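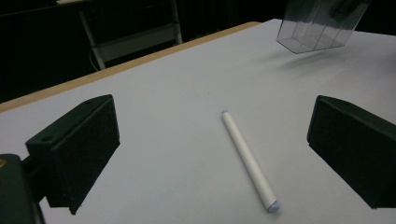 Search this site Go

February
By Nadhirah Ginting

Water heater settings at Skendby

The building supply now leaves the heater at 50 degrees Celsius, down from the earlier setpoint. Flow at the far taps is unchanged. Expect a wait of 40 seconds for hot water on the top floor before 7 a.m., when the loop pump is off.
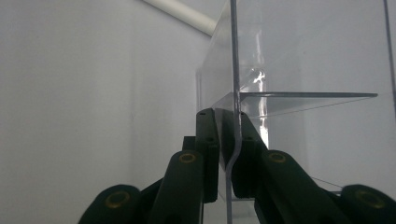 Filter change

Gilang Osman will swap the sediment filters on the Rahman side. Supply will be shut off for 15 minutes per riser. Run the cold tap first afterward, with the aerator removed.

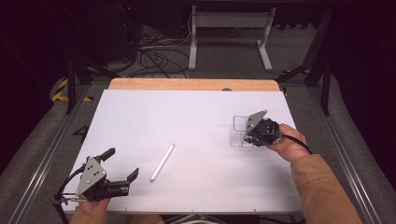

Cloudy water after a shutoff is trapped air and clears from the bottom of the glass up. Report brown water to Endang Sinaga.

Contact | Copyright Skendby | Back to top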